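**Progress report to Skaretti, second period**
**Project:** Teaching by hand and by handset: kitchen tasks for a tabletop arm
**Held by:** Rumarmont
**Covers:** the start of the period through September

When we wrote the proposal we said that scooping coffee beans from one cup to another would be the easy task, the one we would finish first and use to warm up for the hard ones. We would like to withdraw the word "easy." The rest of the proposal stands.

To recap for anyone at Skaretti who has joined since the last report: a person drives the arm from a handset, does the task start to finish, and the system records what the arm did and what the cameras saw. Do that enough times and a policy can be trained on the recordings. "Enough" is the part you are paying for us to find out. Our second method is to switch the arm to its slack mode and have the person take hold of it and push it through the motions. We call this "by hand," and the operators call it "wrestling."

**Where we are**

We have 200 accepted demonstrations of the bean task, all of them driven by remote control. We rejected 62 others, for reasons given further down. The by-hand set stands at 14, which is well short of plan, and that too is explained further down, with less pride.

The layout has been the same since the first week. A clear glass cup of beans stands on the left, a red mug on the right, and a spoon starts out on a small glass dish near the beans. The operator picks up the spoon, scoops, carries the load across to the mug, tips it, and puts the spoon back on the dish. A person does this in the time it takes to wonder where the milk is. On the handset, a new operator needs several minutes and a good deal of patience from everyone else in the room.

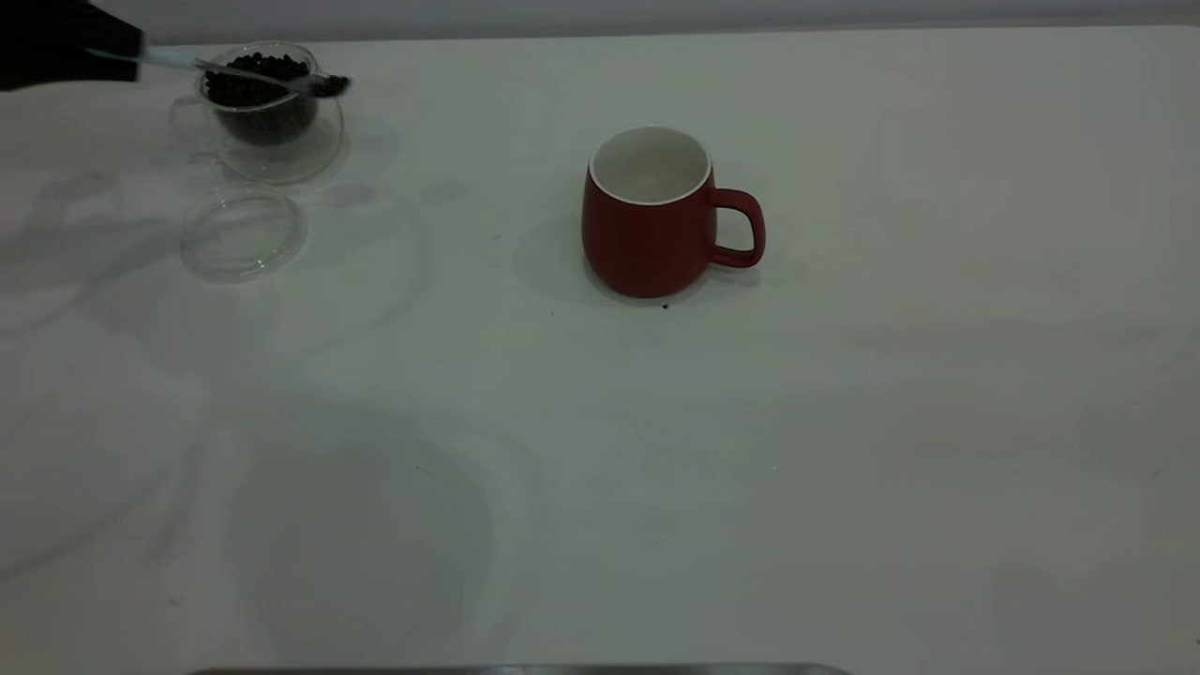 Carrying is where operators differ most. Some lift high and move fast, on the theory that the beans will not have time to fall. Some creep. We had planned to write a rule for this and then decided to leave it open for the first half of the set, so that we could see which style the policy would copy. It copied both. In the first round of trials it would lift high, lose confidence halfway to the mug, and creep the rest of the way at a height from which no bean has ever landed where it was meant to.

We now ask for one style: lift clear of the rim, pause, cross at a steady pace, lower, tip. The pause looks silly and the operators resent it. It has also done more for the trained policy than anything else we changed this period, including the item in the budget marked "compute."

**What we spent the time on**

Most of the first month went to the handset. The Zerkero unit we bought is built for larger machines, and its lowest speed setting was still too brisk for a spoon. Barış Aydoğan rewrote the scaling so that a full push of the stick moves the arm at a walking pace for an ant. He also put a second, faster setting on the trigger for the long move between the cups. Operators were told to use the fast setting only when the spoon was empty. They were told this again later.

The next stretch went to resets. After each demonstration somebody has to put the beans back, set the spoon on the dish and check the marks. We had budgeted no time for this at all. A reset takes longer than a good demonstration, and we have quietly moved hours from "analysis" to "collection" to cover it. The totals are unchanged and the finance sheet has been updated.

Then there is the glass. We chose clear glassware on purpose, having promised in the proposal to work with "objects found in ordinary homes, including those difficult for cameras." This was a fine sentence to write. The depth readings on the cup and the dish are poor enough that we have stopped using them for this task and rely on the color cameras alone. The red mug, by contrast, has given us no trouble whatever and is the most popular member of the project. 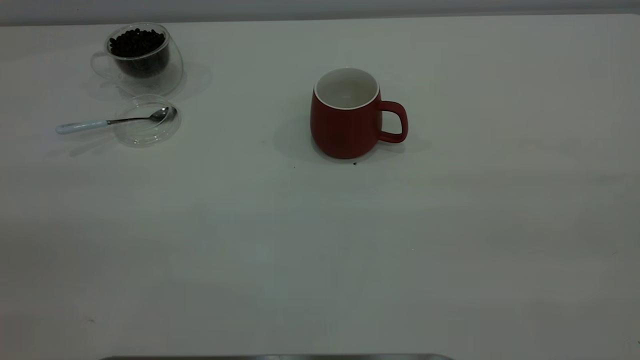 **Rūta Uibo**
*Project lead, Rumarmont*

**Starting position**

You asked after the last report whether we were varying the setup enough. The short answer is that we are not, yet. All accepted demonstrations begin with the cup, the dish and the mug in close to the same places. We did this so the operators could learn the handset without also learning a new table every time, and we stand by it for the first 200. The next batch will move the mug, then the dish, then both. We will leave the bean cup alone for now, because I would like to keep at least one friend.

**Why 62 were rejected**

The largest group is spoon pickups that went wrong and were then rescued. An operator would close the gripper too early, nudge the handle, back off, swing around and try again, and finally get it. The task was completed and the operator was often very pleased. A policy trained on those recordings learns that the proper way to pick up a spoon is to miss it first. We tested this on a small scale before throwing them out, and the arm did indeed miss first, with great conviction.

We have kept the rejected recordings in a separate folder. There is a case for using them to teach recovery, provided they are labeled by where the trouble began, and Barış would like to try it. I have said yes, after the mug has moved.

The rest were a mix: spilled loads, spoons set down with the bowl off the dish, two operators who stopped partway to ask a question, and one recording in which the handset battery died at the top of the lift and the arm held its spoon in the air, perfectly still, until lunch.

**The pickup**

Since so many failures start there, we gave the pickup its own attention. The approach that works best is to come in low and level with the handle, stop short of it, and use the wrist view for the last bit. Operators who stay on the table view tend to think they are lined up when they are a finger's width off. 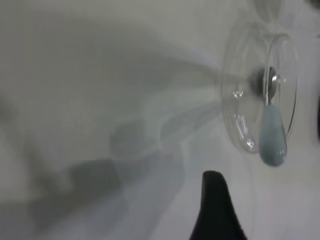

We made the stop a requirement on a Friday, and by the end of the following week the share of clean pickups had risen enough that people stopped complaining about it. New operators are now trained on the pickup alone before they are allowed near a bean. This takes a morning. It is a dull morning, and it saves at least a day.

**By hand**

The plan called for equal numbers by hand and by remote control, so that the two could be compared. We have 14 by hand, and they are not good. Pushing the arm around is quick and everyone likes it for the first few tries, but the person's own arms and sleeves are in nearly every camera view, and the policy pays them close attention. It also takes both hands to guide the arm smoothly, which leaves none for the gripper. We tried a foot pedal. I would rather not write about the foot pedal.

We propose to replay each by-hand demonstration on the arm with nobody touching it and record the cameras during the replay. Annamalai, who supplied the arm, have confirmed that it will play back a recorded path in this way. The beans may not behave the same the second time, so we will check each replay and keep only those that finish the task.

**Money**

Spending is on track apart from the handset work, which ran over by $3,467. We covered it from the travel line, since nobody has been anywhere. No further overspend is expected, and we are not asking for more.

**Next period**

- Move the mug and the dish, and collect a second batch by remote control.
- Replay the by-hand set and decide whether it is worth extending.
- Label the failed pickups by where they went wrong.
- Start the pouring task, which the proposal calls "moderately difficult." I have begun to worry about that phrase.

**One decision we need from you**

The agreement says the by-hand and remote sets must be equal in size by the end of the project. We would like that changed to "large enough to compare," with the by-hand number fixed once the replay results are in. If you would rather keep the original wording, please tell us before the pouring task begins, as we would need to rebook operators and order another pedal.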